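두베너 공작실 자주 묻는 질문: 화이트보드와 배선 편

3층 공작실을 쓰는 분들이 같은 질문을 자주 주셔서 한곳에 모았습니다. 답변은 말라티 로보가 썼고, 말투에 대한 항의도 그쪽으로 보내 주세요.

보드에 찍힌 연필 점, 지워도 되나요?

안 됩니다. 얼룩처럼 보여도 세로선과 점, 짧은 눈금이 대충 격자를 이루고 있습니다. 지난 3월에 누군가 친절하게 닦아 주신 덕분에 할라 라마단 씨가 점 82개를 다시 찍었습니다. 그 뒤로 지우개는 서랍에 있습니다.

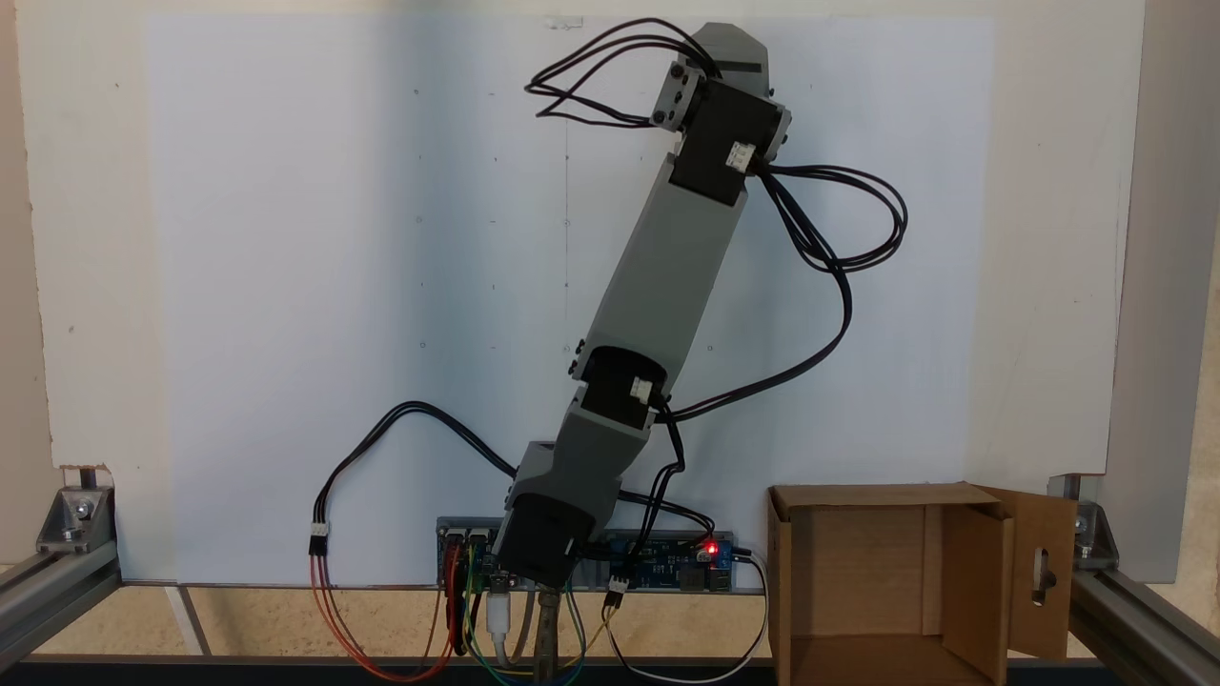
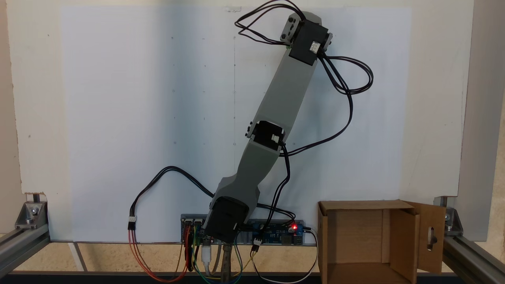

두 장 모두 흰 보드 앞의 팔과 그 아래 파란 회로 기판.

검은 케이블이 왜 저렇게 늘어져 있나요? 묶으면 안 될까요?

관절이 움직일 여유분입니다. 예쁘게 묶은 선은 팔을 뻗는 순간 커넥터에서 빠집니다. 미관은 포기한 지 오래됐습니다.

알록달록한 점퍼선은 색에 규칙이 있나요?

빨강은 전원, 검정은 접지. 나머지는 그날 상자에 남아 있던 색입니다. 새로 꽂으실 때는 양 끝에 이름표를 붙여 주세요. 본인만 아는 암호는 이름표로 치지 않습니다.

기판에 빨간 불이 켜져 있으면 만져도 되나요?

전원이 들어와 있다는 뜻이니 손대지 마세요. 전원을 끄고 불이 꺼진 것을 본 다음에 선을 빼시면 됩니다. USB만 뽑고 다 껐다고 하시는 분이 꼭 계십니다.

점퍼선은 어디서 가져오나요?

'베도'라고 적힌 서랍에 40가닥 묶음으로 있습니다. 베도가 누구인지는 저희도 모릅니다. 쓰고 남은 선은 같은 서랍에 넣어 주세요.

몇 시까지 쓸 수 있나요?

밤 9시까지입니다. 9시에 납땜을 시작하는 것은 9시까지 쓰는 것이 아닙니다.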